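Tuvholm Users Forum > Workshop and Finishing > Oil or hardwax on a bench top?

khattar
Posted 11 November 2020
I am refinishing a beech bench top, 34 mm thick, which has had nothing on it but boiled linseed oil since it was made. The surface is sound but it marks from every mug. I have narrowed it down to Pratar hard oil or Fonier two-part wax. The bench is in an unheated outbuilding, and humidity reached 81 per cent in March. Which of the two copes better with damp?

Renato Ocampo
Neither will stop the top moving. A finish slows the exchange of moisture and does not prevent it. Whichever you choose, put the same number of coats on the underside, otherwise the top will cup. Most people who complain of a cupped bench have finished one face only.

sol_penner
Agree on the underside. Of the two I would take the Pratar. The Fonier cures harder but it is difficult to patch: a repaired area shows as a dull ring unless you take the whole top back. With oil you rub down the stained part with 240 grit and wipe on more.

gortz_fan
Disagree. I have had the Fonier on a Görtz bench for 17 months and have patched it twice. The ring appears if the edge of the repair is not feathered. Feather it over a hand's width and buff while it is still tacky.

sol_penner
Was that over bare wood or over old oil? It matters here. The Fonier tin says bare or fully stripped timber only, and khattar has years of linseed in his.

gortz_fan
Bare. Fair point.

khattar
I would prefer not to strip it. Would the Pratar go over linseed directly?

Renato Ocampo
Yes, if the linseed is fully cured. Wipe with white spirit, leave overnight, then scuff at 180. Try a patch on the underside first. If it is still soft after two days, there is uncured oil in the surface and you will have to scrape.

M_MacMathuna
On colour: both finishes warm the wood, the Pratar more so. Beech goes from pale pink to something near orange-brown after a few coats. If you are fond of the pale look, do a test board before committing. For the sort of shade I mean:

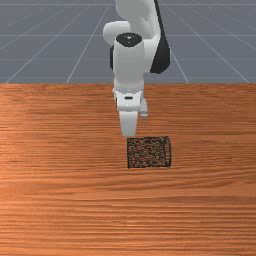

Orange-brown wood top against grey, rendered.

khattar
Darker than I had in mind, but I could live with it. Is there a white-tinted version?

M_MacMathuna
There is, item 1102 in the Tuvholm list. It hides the warmth for the first year or so and then the beech yellows under it anyway. I would not pay extra.

santino_s
One thing missing from the thread is rags. Any of these oils can self-heat as it cures. Lay the rags out flat outdoors or put them in a lidded metal tin of water — not in the bin, and not in a heap under the bench.

khattar
Noted. I will do the underside patch with the Pratar and report the result in this thread.

gortz_fan
Still think you should strip it and use the Fonier. Scraping a top that size is an afternoon's work.

Renato Ocampo
An afternoon if the scraper is sharp.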